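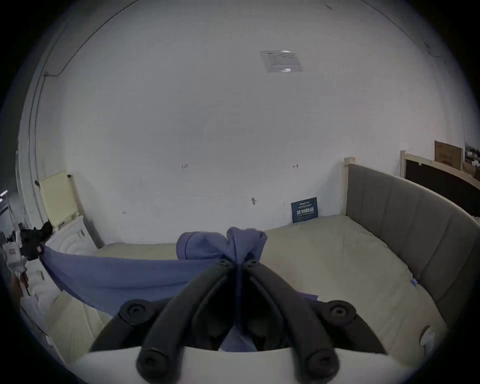 学生机器人社称“家务技能已经学会”,记录里还看不出来

2020年10月1日 校园与科技

坦努斯(Tannous)技术学院的学生机器人社上周发了一份通报,标题写得很满:“我们的机器学会了整理床铺。”通报说,社员用手持夹爪录下了接近2000段布料操作示范,训练出来的模型已经“掌握日常织物整理的核心技能”,准备带去参加本月的Zultiditz学生挑战赛。

本报向社里要来了录制日志、测试表和模型说明,又去看了一次录制和一次测试。看下来,活儿是真干了,学生们也确实花了力气。至于“学会了整理床铺”,材料里能支持的部分比标题小得多。

先说那接近2000段。这是从建项到截止日录下来的全部片段,包括开机试录、夹爪掉了重来的、录到一半有人说话喊停的,还有同一个动作连着录了几遍、后来发现时间戳对不上的。真正送进训练的是265段。这个数字写在模型说明的附表里,通报正文没有提。

负责数据筛选的社员法里斯·哈塔尔对此并不回避。“录了多少是一回事,能用多少是另一回事,做这个的人都知道。”他说。记者问,读通报的人是不是也知道,他想了想,说通报不是他写的。

筛掉的原因在日志里记得很杂。最多的一类是两把夹爪的时间没有对齐:一只手已经松开,另一只手的记录还停在拉紧的那一刻。另一类是布料滑脱。还有不少条只写了“手感不对”,没有别的说明。哈塔尔说,“手感不对”指的是操作的人自己觉得动作犹豫、来回改,录下来以后给模型学不合适。这个标准由谁来把握,日志里没有写。他承认多数时候就是当天谁坐在电脑前谁说了算。

这一条值得多说两句。把犹豫的示范都删掉,剩下的当然流畅,可人在真实的床边铺一块布,本来就会犹豫,会拉歪,会放下来重新找角。模型如果从没见过怎么从拉歪的状态里补救,碰到歪的时候就只能硬着头皮往下做。记者在测试现场看到的几次失败都是这个样子:布角没有夹牢,机械臂照旧把空夹爪举到该举的高度,再郑重地放下去。

用来录制的手持夹爪,社里叫它Brimine,是上一届社员设计的,白色机身,黑色夹指,镜头装在工具上。使用的人一手一把,捏住布的两处,拉开、对折、抹平,镜头和传感器把过程记下来,再换算成机械臂可以照做的轨迹。好处是不必搬着机械臂到处走,找张床就可以录。坏处也在这里:人的手腕会自己找角度,会在布快滑出去的时候下意识地捻一下,这些东西有多少能传到机械臂上,社里没有单独测过。

指导教师皮罗什考·伦杰尔说,她在开题时就提过这件事。“我的意见是先做一个最笨的对照,同一块布,同一个折法,人拿着夹爪做一组,机械臂重放一组,看差多少。学生们觉得这样太慢,想先把模型跑起来。”对照后来没有做。伦杰尔说她没有坚持,因为比赛报名的时间摆在那里。

再说测试。

通报里写“在测试中表现稳定”。测试表上一共有56次运行,全部在学院的实验室完成,用的是同一张台子,台面铺着垫子,布也是训练时用过的那几块。社里给每一次都打了“完成”或“未完成”,表里“完成”占多数。问题出在“完成”的定义上。按照模型说明,机械臂走完全部动作、布料最后留在台面上,就算完成。折得齐不齐,边对没对上,中间起没起皱,都不计入。

记者翻看测试录像时,请社长阿马多·法哈多一起看了其中几次标为“完成”的运行。有一次布被折成一个斜角,长出来的一边耷拉在垫子外面。法哈多说这一次“严格来讲不太好看”。另一次布在中间拧了一道,像毛巾绞水绞到一半,他说这一次“可以讨论”。记者问,如果家里人把床单铺成这样,他会不会认为床铺好了。他笑了,说他自己也就铺成这样。

玩笑归玩笑,定义是可以改的。伦杰尔给出过一个更严的算法:对折之后两边错开不能超过一指宽,中间不能有贯穿的褶。她让另一名学生按这个标准把录像重看了一遍,重看的结果还没有公布。法哈多说正在整理,赛前会放出来。

换一块布的情况更能说明问题。社里在正式测试之外做过一轮加试,用的是从宿舍借来的浅色床单,比训练用布大,也更薄。加试里做成的只有2次。通报没有写这一轮,测试表里也没有,记者是在实验室白板旁边贴的值班记录里看到的。法哈多解释,加试属于“摸底”,条件没有控制好,放进正式结果里会误导人。他说的条件没有控制好,指的是灯光和床单大小都变了。

可灯光和床单大小会变,恰恰是家里铺床的常态。如果一套“日常织物整理的核心技能”换一张床单就基本不灵,它掌握的是哪一天的日常,社里应该讲清楚。

录制也有类似的问题。为了显得场景丰富,社里同家具商Pralwood谈妥,利用对方展厅的床位录了一部分示范。通报把这部分称为“真实家居环境”。展厅有床有床垫,比实验室的台子像家,这没有错。只是展厅里的床四周留得宽,人走得开,床垫上多半没有枕头和被子,也没有谁早上刚从上面爬起来。在那里拉开一块布,和在一间两个人合住的小宿舍里铺床单,难度不是一回事。

带队去展厅的米雷耶·卡拉基说,她原来打算在几位同学的宿舍里录,后来放弃了,主要是学院不同意把录像设备带进宿舍楼。展厅是退而求其次。“那边灯亮,地方大,效率高,录一下午顶得上在别处录几天。”她说,“缺点就是太顺了。录到后来我们自己都知道,下一次会跟上一次差不多。”

卡拉基手里有一份更细的记录,按地点把片段分开。她认为这份记录应该跟模型一起公开,让看的人知道有多少示范来自同一张床垫、同一块布、同一双手。法哈多的意见是公开可以,但要等比赛结束,理由是别的队也没有公开。双方谈过,没有谈拢。截至发稿,社里的公开页面上只有通报和一段剪辑过的视频。

视频也要提一下。片子很短,剪得利落,配了音乐。里面人手持夹爪的镜头和机械臂自己动作的镜头交替出现,没有字幕区分。一个不熟悉这行的人看完,很容易以为从头到尾都是机器在干活。记者把视频拿给学院里几位不相干的学生看,请他们说说哪些段落是机器自主完成的。有人指着手持夹爪拉布的镜头,说这一段机器做得很稳。那一段是人做的。

法哈多说他没有想到会有这种误会,答应在下一版里加上标注。他同时认为,外界对学生项目不必用产品的标准去要求。“我们没有卖东西,没有跟谁收钱。录数据、训练、上机,全流程自己走下来,这就是成绩。”

这话有一半站得住。学生把一条线从头走到尾,的确不容易。哈塔尔为了对齐两把夹爪的时间,自己写了一套校准程序,光是调试就占去了大半个学期的课余时间,代码写得干净,注释也清楚,后来的社员可以直接接着用。卡拉基的地点记录,在同类学生项目里也不多见。这些东西通报里要么一笔带过,要么没有。通报花篇幅最多的,是“学会”“掌握”和“走进千家万户”。

没有收钱这一半则不太准确。学院今年给社里拨了设备经费,Pralwood提供了场地,社里的招新海报上用的也是通报的标题。新生看到“我们的机器学会了整理床铺”,会据此决定要不要报名;学院评下一年度经费时,也会看到同一句话。说大了,是有人要为此做决定的。

Zultiditz挑战赛学生组的规则联络人奥马尔·马斯里没有评论具体参赛队。他说,今年的织物项目由赛会现场提供布料,参赛队事先拿不到,抽到什么做什么;每一轮由裁判按照片和实物评分,参赛队自己的成功率不作数。“报名材料里写什么我们都收,上了台子就看布。”

按这个规则,社里在熟布上的那56次运行帮不上多大的忙,加试那一轮倒更接近赛场。记者问法哈多,剩下的时间会用来做什么。他说打算补录一批不同布料的示范,薄的厚的都要有,已经在向同学借床单。记者又问补录的片段里会不会保留拉歪了再救回来的过程。他说要回去跟哈塔尔商量。

哈塔尔的答复来得比较快。他说可以留,但要先想好怎么标,不标就混进去,模型可能连怎么拉歪也一块儿学了。他估计赛前来不及做完,能做一部分算一部分。

伦杰尔的打算更实际一些。她要求社里在参赛之前先把当初跳过的对照补上,人做一组,机械臂重放一组,用同一块布,结果不管好坏都写进报告。她还要求把通报的标题改掉。

新标题有过几个备选。社里最先提出的是“我们的机器正在学会整理床铺”,伦杰尔没有同意,说“正在”两个字看不出走到哪里了。她自己拟的是“手持夹爪采集布料对折示范及初步测试”,社员们嫌没有人会点开。截至发稿,公开页面上挂着的仍是原来那一句。

记者看到的那次录制,做的是把一块布拉直再对折。两个社员换着上手,拉直这一步通常很顺,对折时常常有一角跟不上,跟不上就喊停重来。旁边负责记录的学生每停一次就在日志里添一行。问他这一行最后算不算进那接近2000段里,他说算,开录了就算。

这大概是整份通报里最容易改的一处。总数照写,后面加上送进训练的265段,再加上一句测试用的是哪几块布,读的人自己会判断。哈塔尔说他赞成这样改,卡拉基也赞成。法哈多说他不反对,但要等社里开会。

会议定在比赛报到之前。重看录像的结果、分地点记录是否公开,也列在同一次会议的议程上。本报已向社里提出查阅加试录像的请求,对方答复说文件还在一位社员的个人硬盘里,找到以后再联系。

Pralwood方面确认展厅供学生录制一事属实,表示没有参与训练和测试,也没有看过测试结果。问及通报中“真实家居环境”的说法,对方称措辞由学生自行决定。

学院教务部门答复,学生社团对外发布的文字由指导教师过目即可,不另设审核。伦杰尔说,那份通报她是发布以后才看到的。法哈多的说法是发布前一晚给她发过邮件。伦杰尔查了邮箱,邮件确实有,正文写的是“请老师看一下排版”,通报作为附件放在后面,标题一栏当时还空着。

织物项目的赛程和评分细则由赛会另行公布,观众可以入场。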